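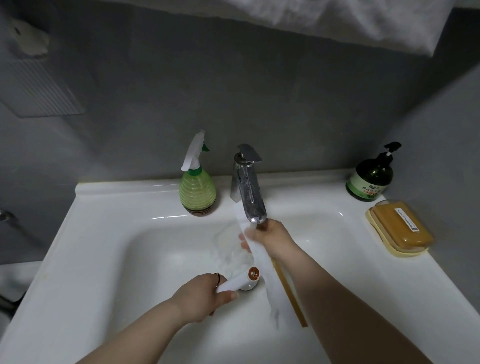
Streaks on windows after tank water wash??

Hi all, renting in Prerkodthorpe, on tank water, 12 windows and every one dries streaky. Tried vinegar, tried newspaper. Colour of the glass goes sort of grey in arvo sun. Inspection coming up. Any ideas?

tanklife_21

Too much soap mate. One small squirt per bucket, thats it. Do it early before the sun hits the glass. Wipe the blade every pass. 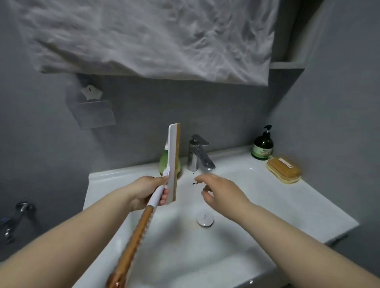 Bathroom basin, towel on the shelf

Rinse your cloths properly too, old detergent in them is half the trouble. Skip fabric softener.

Inberg Glass

Agree re soap. Also check the rubber, if its nicked you'll get lines no matter what. Flip it or get a new one. Start top corner, overlap strokes, dry the sills last.

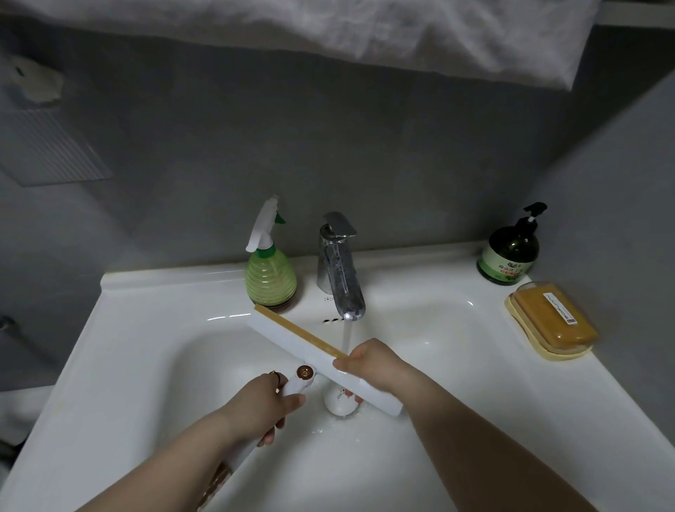 Squeegee over the basin

brunero_hill

just pay someone, cost me $200 in April

dusty19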